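3. Setting up the Toft shelf unit

Read this section through before you start. Two people are needed for steps 5 to 8. Allow some 2 hours if you have not built an Ondstead unit before.

3.1 Before you begin

Choose a level spot against a solid wall. Keep the unit clear of radiators and of any door that opens toward it. If the floor is carpeted, fit the long feet (bag C). On wood or tile, use the short feet with felt pads.

You will need a Phillips screwdriver, a tape measure, a pencil and a level. The hex key is in bag A. Do not use a power driver on the cam bolts – the threads strip easily.

3.2 Building the frame

1. Lay both side panels flat with the drilled faces up and the arrows pointing the same way.
2. Screw 4 cam bolts into each panel by hand until the collar sits flush.
3. Push the wooden dowels into the smaller holes. Tap them lightly if they are tight.
4. Fit the bottom shelf to the left panel and turn the cams clockwise until they stop.
5. Have the second person hold the right panel upright while you line up the bolts, then tighten the cams on that side.
6. Add the top shelf in the same way.
7. Measure both diagonals across the back. If they differ, loosen the cams a little, push the long corners together and tighten again.
8. Slide the back panel down the grooves with the painted side facing forward.

CAUTION: Do not lift the frame by the top shelf. Lift from the side panels, one person on each side.

3.3 Fixing to the wall

The unit must be fixed to the wall before anything is placed on it. Screws for drywall and masonry are in bag D. Check for pipes and cables before drilling.

1. Stand the unit in place and adjust the feet until it is level.
2. Mark the wall through both brackets, then move the unit aside and drill.
3. Fit the plugs, move the unit back and tighten the screws.

NOTE: Tighten all cams again after 8 days of use.

3.4 Clearing up

Keep small bags and wrapping away from children and pets. Save the cartons until you have checked every part against the list in section 2.

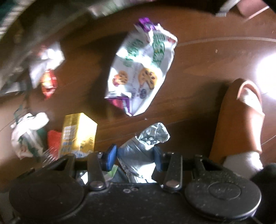 Report missing parts using form 312 and include the number from the carton label. Cardboard can be flattened and recycled. Check locally before recycling plastic film or foil.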